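Session 5: What the Wrist Camera Gives Your Controller
Course notes, Mandagi Robotics Module. Prepared by Afiq Tuhumury.

Welcome back, everybody! Today we stay in the Giseo simulator and look at the world from the wrist, which takes a little getting used to (it took me most of a semester, so please be patient with yourselves).

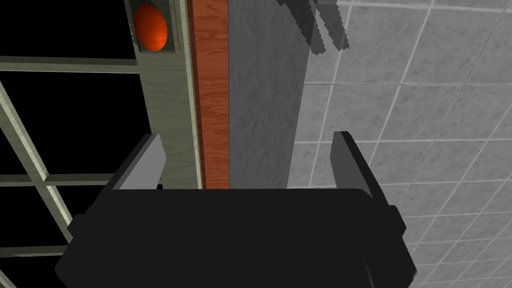
Remember that your policy gets two things at every control step, the rendered view and the joint readings, and it has to choose the next command from those alone. When the fingers are open and empty, the view by itself says very little about where the arm ought to go next, so do keep the joint readings in your input.

1. Load the log in Rarnel and step through it slowly. It holds 2,465 control steps. Watch how much of the lower half is gripper, and think about whether you would mask it before running your feature matcher.

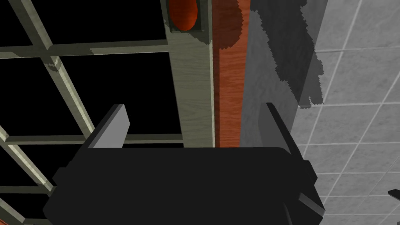

2. Try the matcher on the tiled wall. Repeated tiles look wonderfully rich in corners, but one corner is so much like the next that you can get a confident match to the wrong tile. The red-orange oval is a much safer landmark, as long as it stays in view. 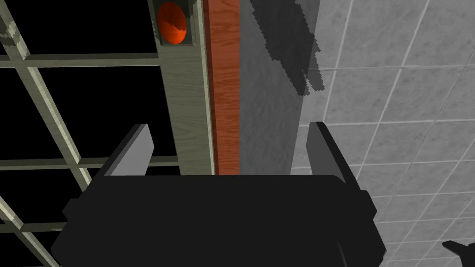

3. Now estimate the camera pose with and without the mask, and plot both against the simulator's own pose. Start at step 2,083 if your laptop is slow.

Plain walls deserve a paragraph of their own.
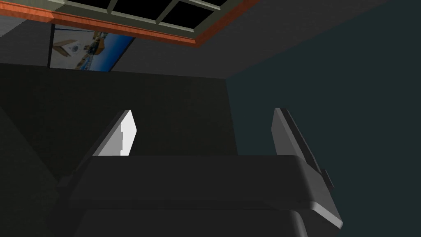
A flat, dim surface gives the matcher hardly anything to hold on to, so let your filter lean on the joint readings there and raise the visual noise term. Save your plots to the Mokeo folder, and come by my office if the filter drifts. I'm usually there until four.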